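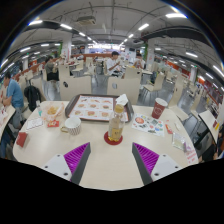

I've read the signage proposal twice now and I still can't see who it is meant to help. The draft says brown signs on the ring road will go from the gantries to low posts at the verge, and that any attraction with fewer than 2,000 visitors a year loses its sign altogether. Fine on paper. But the Mundetti turning is on a bend, with a hedge that gets cut when somebody remembers, and a low post there will be seen by people who have already missed it. Ask at any place that feeds visitors. A hall can have its pale tables ready, a bottle standing on its dark red coaster and a brown tray waiting behind, and none of it matters much if the coach has sailed on to the next roundabout.

On 31/05/2023 Svenja Riedl wrote:

> Dear all,
>
> I went to the roads briefing so you don't have to. The main
> points as I understood them:
>
> The big overhead signs for Vimwood and the Grajales mill come
> down first. They will be replaced by ground signs, 100 metres
> before each turning. Smaller places share one panel, with
> room for 4 names.
>
> Places that want to be on a panel pay a yearly fee. The fee
> isn't settled. They said it would be "modest".
>
> I thought it was mostly sensible. The overhead signs are old
> and the lettering on the Vimwood one is nearly gone. Sorkemon
> are doing the survey and they seemed to know the roads.
>
> Comments to me please and I'll pass them on.
>
> Svenja

Thanks for going, Svenja, and for writing it up. A few things I'd like put to them.

100 metres is not a lot at the speed people drive past Grajales. Did anyone say where that figure came from? If it's in a national guide then let them show us the page. If it's what fits on the verge, I'd like to hear them say so.

Who picks the 4 names? There are more places than that off the Mundetti turning alone, and I can guess which ones will find the fee modest. The farm museum won't. Does a place that drops off the panel leave a gap, or does the next one move up, and who pays for the new lettering?

The visitor count bothers me most. Sorkemon did their survey in February. The mill is shut in February, and so is the garden. I asked Yurani Mamani, who keeps the door figures at the mill, whether anyone had been in touch with her for the summer numbers, and she'd had 2 emails, both asking for the opening hours and neither asking how many people come. So I don't know what they think they have measured.

I'm not against taking down the old signs. The Vimwood one is a disgrace, I agree - you can only read it if you already know what it says. But "it's old" is a reason to paint it, and I haven't seen any costs that show new posts are cheaper than a tin of paint and a man on a lift.

Could you also ask whether the old signs stay up until the new ones are in? Last time the roads people changed something on that stretch we had a whole summer with bare poles.

Happy to be told I've got the wrong end of it, if someone has the actual drawings. Has anybody seen them?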